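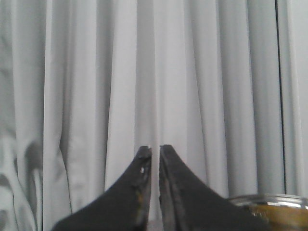 Plollus gripper kit review: is it worth it for a small workshop?

I've been meaning to write this one up since August, which is when the parcel landed on my bench and I promised Gemma Birkett she'd have my thoughts "by the weekend". Sorry, Gemma! In my defence I wanted to use the thing properly first, and properly took a good deal longer than I'd planned.

So, the Plollus. It's a two-finger electric gripper for small bench-top arms, sold here by Bellamy, and it comes as a kit: the gripper body, a set of fingers already fitted, a mounting plate, a cable, a bracket for a wrist camera and a little bag of screws with more spares in it than I expected. I paid £227 with my own money. The obvious rival is the Mistside at £231, so on paper there's four quid between them and you'd think it hardly matters which you pick. I thought so too, and then I started adding up everything else I needed to go with it.

Most of what I do with my arm is kitchen work. Fetching jars, moving lids, putting vegetables in pots, that kind of thing. It's a surprisingly nasty test for a gripper (shiny stuff, round stuff, glass, things with silly little knobs on) and if you're buying for a college or a small firm you'll probably have some equivalent of your own. Boxes and blocks are easy. Any gripper in this price range will pick up a block. I'd urge you to take the most awkward object you own and plan the purchase around that.

Unboxing and fitting

Fitting took me an evening, and most of that was hunting for the right hex key, which isn't in the kit. The mounting plate lined up with my arm first time. The cable is on the short side if you like to route it neatly along the forearm, and I ended up ordering the extension, so put that in your sums now. It wasn't expensive but the postage was nearly as much as the cable and I was cross for a whole afternoon.

The instructions are a folded sheet. They're all right! Clear drawings, slightly odd English, and one step printed in the wrong place (you want to plug the cable in before the cover goes on, whatever the sheet says). There's a longer manual to download, and that one is much better, with a proper section on setting the closing force. Read it before you pick up anything made of glass.

What it's like to use

Smooth, mainly. The fingers close evenly and they meet where they're supposed to meet, and after all these months I haven't had to re-zero it except when I've knocked it myself. It's quiet as well. My last gripper sounded like a dentist's and I used to switch the radio on to cover it up.

Force control is the bit I was most worried about at this price and it's better than I'd feared, though there's a dead patch at the gentle end of the scale where turning it down doesn't seem to change anything. For soft fruit I'd want something finer. For vegetables, jars and pan lids I've been happy.
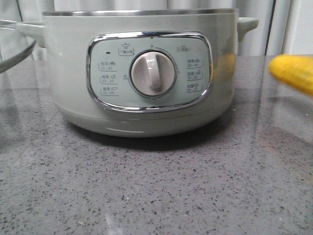
Do I need to buy new pots and pans that suit the gripper?

Start with what you've got, and only replace things once you know which ones are a problem. I had a shopping list of special handles and sticky pads before I'd run a single session and I'm so glad I didn't order it. Chunky handles and lids with a decent knob are usually fine as they are. If you're putting in for funding, ask for a small sum under "props and objects" and leave it unspent until you've done a few weeks of trials. It's a lot easier to justify then, too -- you can name the thing you need and say why.

Controls are another matter, mind you. Rotary knobs on appliances are where I've spent the most time swearing. The Plollus can hold one, but turning it neatly is down to your arm and how well it's lined up, so please don't buy a dearer gripper hoping it'll cure that. Colin Staniforth did exactly this with his oven project and ended up with a very posh gripper that still twists off at an angle. He's now saving for a better arm, and I think he'd have been better off doing it the other way about.

The fingers

Right, the fingers, as this is where your money will go over time.

They scuff. Mine started to show marks along the inner edges quite early on and they've carried on collecting them. As far as I can tell it's only looks at this stage, and the grip feels the same to me as it did when it was new, but I do check the tips before a long session. A chipped corner could make a difference if you're after something thin like a spoon handle.

You can buy replacement fingers from Bellamy, and they come in pairs. I'd order two pairs along with the gripper. I know that feels like overdoing it when you've only just opened your wallet, but when I needed some in a hurry they were out of stock, and the delay cost me far more in lost time than the fingers did. Denise Dunmore looks after the kit at Clondon and she now treats fingers the way she treats printer paper: they're on the regular order, they live in a labelled drawer, and when the drawer gets low she orders more. I've copied her, minus the label.

The Mistside has replaceable tips, so you swap a small piece and keep the rest of the finger. That's a nicer design, and if you're going to be hard on yours it could well win you over. The tips are fiddly, though. I borrowed a Mistside from Mervyn Lockwood to compare and dropped one of the tiny screws straight down the back of the worktop, where it presumably still is. (Sorry Mervyn, I did replace it.)

The camera bracket

Included with the Plollus, extra with the Mistside. This is the real price difference between them and it's easy to miss when you're looking at two web pages side by side. If you want a camera at the wrist, you'll need a bracket from somewhere, and making one yourself only saves money if your evenings are free.

It's a simple thing, it holds the camera steady, and it puts the fingertips along the bottom of the view, which is just where I want them. My one moan is that tightening it fully nudges the angle a touch, so you have to aim slightly wrong and let the last turn of the screw put it right. You do get the knack.

Do budget for a second camera that looks at the worktop from a fixed spot. I held off for ages because it felt like a luxury and I was wrong! The wrist view is lovely for the last little bit of a grab, but when something goes amiss off to one side you haven't a clue what happened. A modest camera on a firm stand will do. Spend the money on the stand.

And get a plain backdrop. Mine is a pale curtain and it's the best value thing in the whole setup by miles. Before that I had shelves behind the worktop, full of jars and cookbooks, and everything was harder to make out.
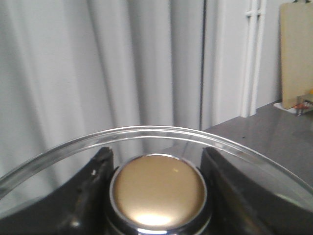
How much should I set aside on top of the price of the gripper?

Enough to cover spare fingers, the cable extension, camera stands and a bit of breakage, and I'd write each of those down as its own line. When I lumped them together as "extras" I spent the lot on the first thing that caught my eye and then had nothing left for fingers. Work out the real cost of each part with postage included, and add a cushion you'd be comfortable explaining to whoever signs it off. If nothing breaks, you've a head start on the next order.

Glass lids deserve a mention here. They're a brilliant thing to practise on and an awful thing to budget for, and I'd get a spare before you begin. Buy from a range that sells its lids separately, if you can find one. I've had the best luck going for the knob with the fingers either side and the force set middling, then lifting straight up and slowly. Shiny metal collars can be slippery, so try it low over a folded tea towel until you trust it.

Support and warranty

The Plollus came with a two-year warranty and I've used it, sort of. My first cable had a dodgy connector and the gripper would drop out if I looked at it funny. I emailed Bellamy, got a reply from a real person called Reece Goodall, and had a new cable before the week was out. He didn't make me film it or fill in a long form, he just asked which batch it was and popped one in the post. Lovely chap.

What isn't covered is the fingers, as they count as wearing parts. Fair enough I suppose, but it does say so in very small print and I'd have liked it to be bigger. Opening the body also ends the cover, so if you're buying for somewhere with keen students, have a word first.

If you're buying through an organisation, check that your supplier can take a purchase order. Bellamy could, after a bit of back and forth over the address. Ask for the delivery date in writing as well. Denise had hers turn up after the course it was bought for, and she's still not over it.

Bits I don't like

The status light is on the underside, where you can't see it once the arm's over the worktop. The software wants to update itself every time I open it. The cover picks up greasy marks and there's a groove round it that's a pain to clean if you work with food, so I go at it with a cotton bud and mutter. And the box is enormous. I've kept it in case of returns and it's taken over the top of my wardrobe.

Would I buy it again?

I would, yes. If you're fitting out one bench and you want a wrist camera, the Plollus makes good sense, mostly because the bracket's in the box and the fingers behave themselves. If you'll be running it all day, every day, have a serious look at the Mistside and price up a year's worth of tips against a year's worth of fingers before you decide. I haven't run mine hard enough to give you that answer, and I'd be guessing.

I'm going to try it with the longer fingers next, which I've ordered (with postage, grr), and I'll add a note underneath once I've had a proper go. If anyone's already using them on narrow jars, do leave a comment and tell me what force setting you've landed on.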